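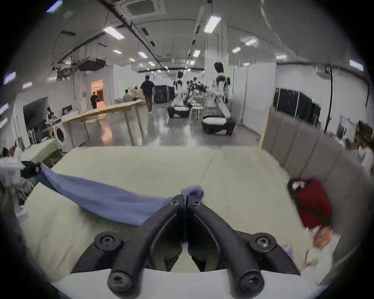
Unit 4: Deformable Objects and Household Chores

Reading time: 3 min

Instructor: Wanda Yazzie. Lab sections: Toàn Doãn, Despina Mitsotakis-Vlachou.

1. Where the last unit stopped

Unit 3 dealt with rigid parts. The pose of a rigid part is given by six numbers, and a grasp that works on Monday's bracket will usually work on the next one from the same mold. Laundry does not behave this way. A shirt dropped on a table has no useful pose, only a shape, and the shape changes as soon as it is touched.

2. Chores by difficulty

Vacuuming open floor is a solved product. Moving closed totes between known stations is close to solved on the shop floor. Loading a dishwasher with mixed dishes can be done slowly, with supervision. Sorting and folding a mixed pile of clothes is still research work in most labs, though single steps of it are reliable.

The steps are usually separated as follows:

Singulation: take one item from the pile and leave the others behind.
Identification: towel, shirt, sock, unknown.
Unfolding: find two corners, or a collar and a hem.
Folding: a fixed sequence once the item is flat.
Stacking: place without disturbing what is already stacked.

Folding gets the most attention in demonstrations and is the easiest of the five once the item lies flat. Singulation and unfolding account for most failures.

3. Pinch grasps on cloth

A two-finger pinch holds cloth at one small region. Everything outside that region hangs, drags or folds under its own weight. Three consequences:

(a) Lifting height matters. If the free end still rests on the table, friction there pulls against the grasp.
(b) One pinch can pick up two layers. The fingers close normally in both cases, so finger width alone is a weak signal for thin fabric.
(c) The hand covers part of the item during the grasp. A wrist camera sees the fingertips well and the far end of the cloth poorly.

4. Worked case: the Binbridge trials

Toàn Doãn's section ran 101 singulation attempts on mixed garments with the Binbridge controller. An attempt counted as a success if exactly one item left the pile and stayed in the grip until release. Double picks were logged as failures even when the second item fell off in transit. Students often want to count these as successes — do not. A system that drops a sock on the floor has made a new chore.

5. What "yet" means

For this course, a machine can do a chore when it finishes the whole chore, in a room it was not tuned for, without a person resetting it. Report the reset count with every result.

Reading for lab: Koval, chapter on cloth models. Problem set due 2nd November. Skip problem 4(c) if your section has not covered slip detection.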